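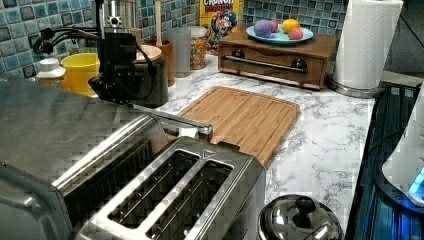
What needs to live on the worktop all the time? The toaster and the chopping board, because they get used every morning, and anything else has to make a case for itself.

I wrote that on the back of an envelope at breakfast and then spent most of the day finding out how far I meant it.

September 27, 2023

Kitchen day. I have been putting it off since June, when I did the cupboards and told myself the worktop would follow the week after. Rain until lunch, so no excuse about the garden.

Began with the toaster. Turned it upside down over the sink and got a good heap of crumbs out, then did the tray, then turned it over again and got nearly as many. I wiped the steel with a damp cloth and a bit of washing-up liquid and dried it at once with a tea towel, or it streaks. It still shows every fingerprint. I like a two-slot. The four-slot we had at Catovbridge took up half the side and only ever had two slices in it.

The bamboo board next. Scrubbed with salt and half a lemon, rinsed, stood up on its edge by the window for an hour. The groove round the outside is where the muck collects and I went along it with an old toothbrush. It had gone a bit dull in the middle so I oiled it after lunch. The bottle of oil is from Holzer, the hardware shop, and it holds 200 ml, and at the rate I use it I shall have it for years. One thin coat, left while I did other things, then rubbed off with kitchen paper. I should do it every couple of months and I do it when I remember.

The worktop itself took longer than I expected. Grey veins in white are very good at hiding tea. I only found the worst of the marks by running my hand over the surface, and there were 7 of them that needed bicarb and a proper rub. One by the tiles would not shift. I have left a paste on it overnight and will look in the morning.

Then the business of what goes back.

I had the idea of clearing the corner by the tiles altogether and keeping the dry things in a cupboard. I got as far as carrying them to the table. Then I wanted a pinch of something for the soup, and had to go to the table for it, and then again, and by the third trip I had gone off the idea. They went back against the blue-grey tiles, closer together than before.
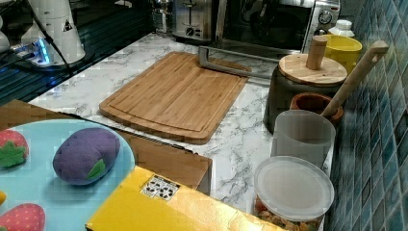

The dark canister with the wooden knob on its lid has to stay near the front because it is the one I reach for most, but the mortar is heavy and I don't want to be lifting it over things either. So the mortar sits just in front of the canister. The pestle always leans out and I have given up trying to make it stand straight. The tub with the round lid can stay out for now, though I know quite well that having it in reach means I eat from it every time I pass.

The little white bottle I tried in three different places. It is back where it started.

I did think about the toaster oven, or whatever it is. It is a big thing to have out. When I was at Trokelley I managed without one and did everything in the main oven, and I remember thinking it wasteful to heat all that space for one potato. So it stays. I cleaned the glass door inside and out, which was a horrible job, and wiped round the dial with a cotton bud. The crumbs underneath it were worse than the toaster's. I pulled it forward, swept behind it, and pushed it back with a finger's width more room between it and the toaster. The flexes are easier to get at now.

The wooden drawer unit I emptied right out. Takeaway menus, string, dead batteries, birthday candles, a key that fits nothing, and the guarantee for a kettle we no longer own. It also had the bill from Eter, the people who quoted for a new worktop the year before last — 3,000 for a piece of stone, before fitting. I had forgotten the figure and it made me feel better about the bicarb. Kept the string and the candles. Batteries are in a bag by the door for the tip. I polished the long handle while I was there and it has come up well, apart from the underside where fingers go.

I have put the light blue plates on the list of things to think about. They are a nice colour and they go with the tiles, but they don't stack well with the others and they end up wherever there is a flat surface. There may be room for them on the second shelf if I move the pie dishes. The pie dishes could go up top, but then I need the steps to make a pie. Left it.

Stopped at four for tea. Then did the fronts of the cupboards, which I hadn't planned to do, and the light switch. Ran the hoover along the skirting. 2 loads of tea towels and cloths through the machine, the second one still on the airer as I write.

Soup and toast for supper. The toast came out darker than usual on the same setting. Perhaps the crumbs had been getting in the way of something, or perhaps I knocked the knob when I was cleaning. Turned it down a notch for tomorrow.

To get: more bicarb, washing-up sponges, a lemon, batteries for the clock. Ring about the dripping tap.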